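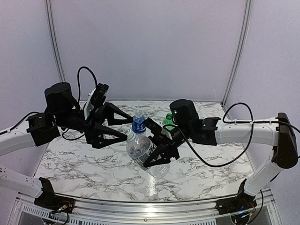
To: punville-reuse list
Subject: Re: Bottles for the Hurketti drop-off
Date: 6/29/22

On Monday the Okby Street group wrote:

> We have a closet full of plastic bottles and would like to bring
> them over before the July pickup. Do the caps stay on or come off?
> Last year we were told off and had to redo all of it in the parking
> lot. Also, do you want the colors kept apart, and do the labels
> need to be peeled?

Caps first. The rule changed in the spring. Hurketti used to want them in a separate bag, and now they want them screwed back on the bottle. Empty the bottle, rinse it once, let it drain upside down, then put the cap on. If a cap is stuck, leave it alone.

Colors do need to be kept apart. Clear goes in one bag, green in another. Blue labels on clear bottles are fine, they go with the clear. It's the plastic that matters and the label comes off at the plant. You don't have to peel anything.

To get a tight cap off, hold the bottle low down with one hand and turn the cap with the other. Squeezing it in the middle only pushes the last of the drink out over your sleeve.

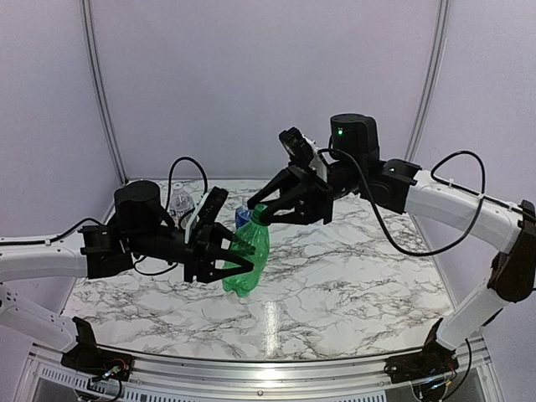
Green bottle, held at the cap and lower down.

The big clear ones take up most of the room. Please don't crush them flat - the baler at Hurketti takes them whole and the flat ones slip through the sorting belt. A few dents don't matter. Last July we sent 467 bottles and 9 were returned, all of them with liquid still inside. The year before it was 384, so we will need more bags this time. Tarigan Hall has over 7 rolls left in the hallway cupboard, take what you need and write it on the sheet.

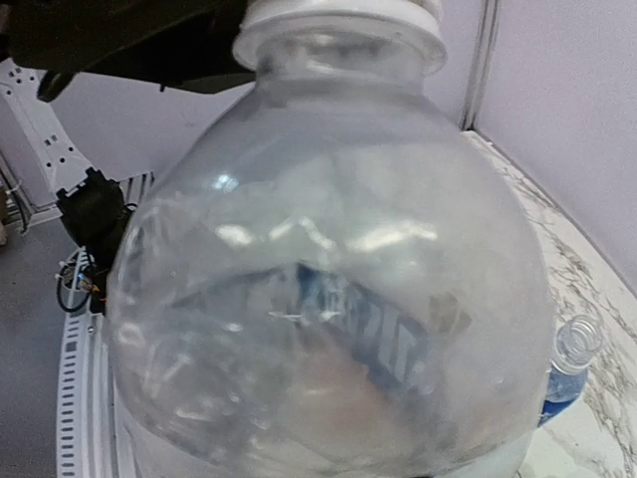
Okby Street wrote back this morning that the caps are no trouble, but that they have a lot of milk jugs as well and want to know if those count as clear.

They don't. Milk jugs are a different plastic and go in the regular Punville curbside bin. Same for shampoo and detergent bottles.

Drop-off is at the side door of the hall, the one by the bike rack. Tie the bags and put your group's name on each one.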